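Section 4. Work Area and Container Handling

4.1 General

This section covers the floor area, furniture and storage used with the Distley small-parts line. Read it before moving any table, crate or conveyor section. Electrical connections are covered in Section 6.

Questions about floor layout go to Etelka Nyitrai. Questions about containers and crate contents go to Sun-ja Yang. Quote drawing number 3458 in either case.

4.2 Floor and Furniture

1. Locate the yellow floor line. It marks the limit between the open floor and the strip along the glass and walls.

2. Keep the open floor clear. Do not stack crates, cartons or packing material on it, even for short periods.

3. Leave floor signs where they are installed. If a sign lifts at a corner, press it flat and report it. A sign that will not stay flat must be replaced.

4. Position each table so that all feet bear evenly on the floor. Check by pressing down on each corner in turn.

5. Push chairs in when they are not in use. Chairs on casters can drift on a smooth floor — check them again before leaving the area.

Note: Clean the floor with a damp mop and a neutral cleaner. Solvent will soften the adhesive under the line and the signs.

4.3 Crates and Conveyor

1. Set crates upright with the open top facing up. Inspect the rim and ribbed walls for cracks before loading.

2. Leave a gap between adjacent crates. Crates that touch will rub when lifted and may catch at the rim.

3. Do not allow a crate to overhang the conveyor rollers unless it is being transferred.

4. Turn each roller by hand. A roller that binds or grinds must be taken out and cleaned. Replacement rollers are listed under Tronska in the parts table.

Caution: Keep fingers, sleeves and cords away from the space between rollers and frame.

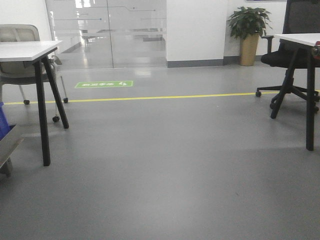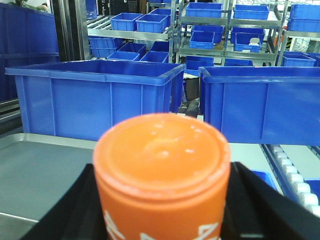
Figure 4-1. Floor area with yellow line and green floor sign (first view); orange container with blue crates and roller conveyor behind (second view).

4.4 Containers

1. Check the lid of every container before it is handled. The lid must sit level on the body.

2. Grip the container on its side wall. Do not lift by the lid or rim.

3. Keep the container upright during transfer and lower it into the crate. Do not drop it, even from a small height.

4. Face printed labels outward where space allows.

5. Stop loading when the crate reaches 2 layers. The limit applies to full and empty containers alike.

Note: Light scuffs on a rim are acceptable. Set aside any container with a split rim, a dented wall or a lid that turns without tightening.

4.5 Routine Inspection

Inspect the work area every Saturday before the first load. Record the results on form Skekex 400.

1. Walk the full length of the floor line and note any worn or lifting tape.

2. Check tables for loose legs and chairs for damaged casters.

3. Empty one crate and inspect its base from the inside. Use a different crate each week.

4. Wipe down metal trays and tabletops. Dry them before placing containers on them.

Rollers are due for replacement after 3000 hours of use, regardless of condition. Enter the hours on the same form and start a new line for each conveyor section. For sites using the Lâm crate insert, see Appendix B for the changed loading limit.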